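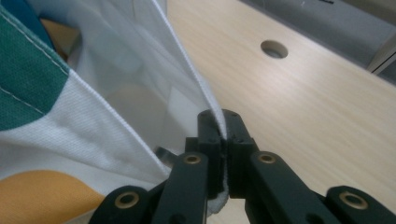 Olden hand gripper, bench check, Jul 20, 2026
Checked by Effie Rankin

Pivots: OK. All the bushings are seated and I gave each arm a good long wiggle.
Screws: OK, though please go easy on the left finger.
Grip pads: WATCH. Getting fuzzy. Swap at 3,000 squeezes; the tally says 2,757. 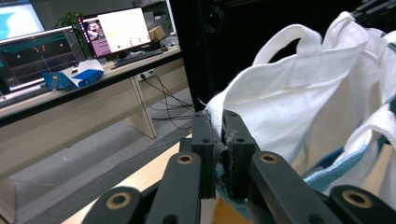 Pinch test: PASS. I do love this part, and I took my time over it! Fabric is fussier than anything stiff, so keep your own fingers well back. The tote bag is a good one to practice on, with the fold held right between the tips.
Cables: TIDY before anyone walks behind the desk, please.

Comments (2)

Fudport: Can I use the Yule pads on mine?
Effie: You can, but trim them first, and do the pinch test again after!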